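4.2 Comparison of the two hand controllers on the bin-loading task

In this section we compare the two controllers on the same pair of hands. The first one, which we call the position controller, sends fixed joint targets to the fingers and stops each finger when it arrives at the target. The second one, which we call the current-limited controller, closes the fingers with a constant low speed and stops each finger separately when the motor current passes a threshold. The arms, the cameras and the hands are identical in both conditions, and only the low-level finger code is exchanged. The exchange takes a few minutes and does not need a restart of the arm computer.

The task was chosen together with the Grovthorpe packing group, who wished to know if a five-step loading routine could be done without changing the tool between products. The robot must take a packaged grocery item from the table and lay it in a blue plastic bin, and then continue with the next item. We did not fix the bin to the table. In an earlier version of the work (Drarent bench, November) the bin was held by clamps, and we found later that this was hiding one kind of error, namely that a finger touches the rim and pushes the whole bin away. With a free bin this error is counted.

All trials in this section were done with the left hand as the working hand. The right arm was kept powered and held a waiting posture with the hand upright and open. We kept it in this posture for both controllers, so that the calibration of the head camera and the possible vibration of the body remain the same. The joint values of the waiting posture are given in the appendix.
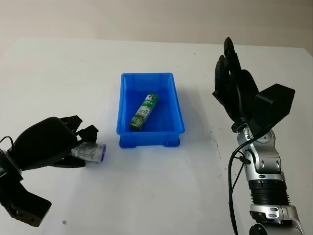
Figure 6a. Transfer of a small cylindrical container with the left hand. A green canister is already in the bin.

The operator for the position controller trials was Joaquín Benítez and the operator for the current-limited trials was Afiq Tjoa. After half of the trials they changed places. Both had used the teleoperation gloves before, but with a different hand model, and for this reason we gave each of them 39 practice trials which are not included in the results. After the practice we collected 389 valid trials in total. A trial was considered valid if the arm reached the pre-grasp pose without an emergency stop and the object was not moved by a person during the trial.

For the position controller, the main difficulty was the small cylindrical containers. Their wall is thin and their diameter is near the lower end of what the joint targets were tuned for. If the targets are set for these containers, the fingers press too hard on the larger objects, and if the targets are set for the larger objects, the small containers turn inside the hand during the lift. We tried to solve this with two sets of targets, selected by the operator by a foot switch. It helped, but Benítez reported that he often forgot which set was active, and Iddrisu Abubakari, who was watching the log screen, had to call it out to him. We therefore consider this solution as not practical for long sessions.

The current-limited controller does not need the size of the object in advance. The fingers arrive at the surface at different times and each one stops by itself. The price is a slower closing. The operators also noted that the thumb sometimes came late, so that the object was first pushed against the palm and only after this was held from the other side. For objects which stand upright on the table this can be a problem, because the early fingers may tip the object before the thumb is there.

Placing the second and third item is more difficult than the first, as the free floor of the bin becomes smaller and the back of the hand covers a large part of the view from the head camera.
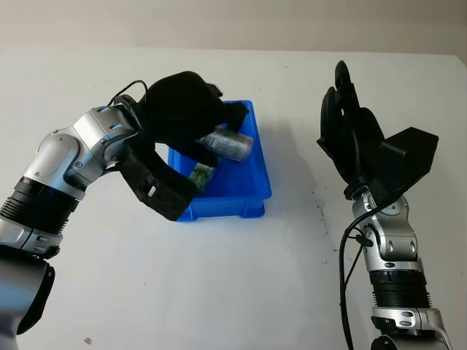

For this reason we looked at the release phase separately. The release begins when the operator gives the open command and ends when all fingertips are above the rim of the bin. With the position controller all fingers open together, and an item lying next to the released one can be pushed to the side by the opening fingers. With the current-limited controller we could open the fingers in sequence, beginning with the smallest finger, and the neighbouring item was disturbed less. Junhao Du repeated the video annotation for this phase without knowing which controller was used. He disagreed with the first annotation in 14 trials, and in these trials we used the decision of a third reader.

We also want to mention the cable at the wrist. With both controllers the loop of the cable could come near to the rim when the wrist was turned with the palm down. It was shortened after the practice trials. The shorter loop restricts the wrist a little at the end of its range, and this was equal for both conditions.

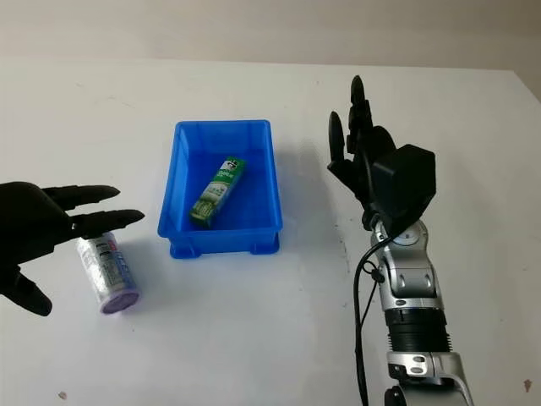
Figure 6b. Left hand above a can on the table, palm turned down, with the bin between the two hands.

The approach from above with a horizontal palm was used by both operators for cans, although the instruction sheet recommended an approach from the side. Tjoa explained that from above he could judge the distance better in the head view. From the side, the fingers were hiding the object too early for him. We did not forbid it, and we report the two approaches together. A separation by approach would leave too few trials for the position controller.

The hands were supplied by Carrillo with the standard fingertip covers, and we did not change these covers between the conditions. Danilo Agbayani inspected them at the end of each session and replaced 2 of them, both on the thumb of the left hand. The trials before and after the replacement were compared and we did not find a difference in the number of slips. The Grendance logging software was used for all currents and joint positions, with the same sampling rate in both conditions.

A limit of the comparison is that the current threshold was selected by hand. We started with a low value and increased it until the heaviest object could be lifted, and then the value was kept for all objects. It is possible that a threshold selected per object would give a softer grasp for the light packages, but then the advantage of not knowing the object in advance is lost. The effect of the threshold is studied in Section 4.3.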